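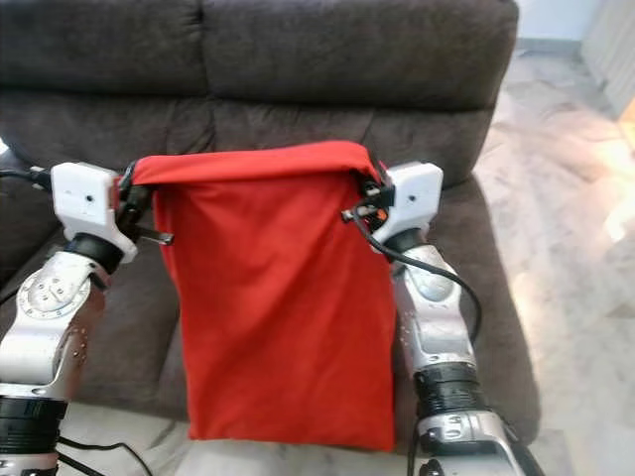

Filed under: Shop Notes / Robots / What It Costs

I get asked about the money side more than anything else, so this gallery page is mostly that. We're planning a second two-arm setup for the Pearce house, and September is when the budget gets locked, so I've been adding things up on the couch with a calculator and a cold coffee. The page has just the one picture so far – more will go up as parts arrive!

Red bag, two arms, one at each top corner. Soft stuff is what we're shopping for, and cloth is where the grippers earn their price (or don't). A rigid box will forgive a cheap clamp. A bag that sags and folds wants a decent grip on both sides, so I've put the gripper money at the top of the list and let everything else fight over what's left.

The quote from Vuvalico came in at $3,072 for the pair of grippers, spare fingers included. Stukska was lower, but their fingers are sold separately at $70 a set and we go through them faster than I'd like to admit. Once I'd added a year of fingers the gap was almost gone, and Vuvalico answers the phone before 8 in the morning, so that's the way I'm leaning.

Cables! I left them out of the first budget completely. Every arm wants power and data, the runs to the back of the grippers need slack for the wrist to turn, and I'd like covers for anything that crosses a floor people walk on. I have $300 down for cables, clips and floor covers, and I'm not letting anybody raid it this time.

Still open: whether to buy the Itow stand or build our own. The Itow one has the height adjustment I want for working in front of furniture, but shipping is awful and the lead time keeps moving. I'm calling them again Tuesday. If they can't give me a date, I'll price out a welded frame from the shop down the road and put both numbers up on this page.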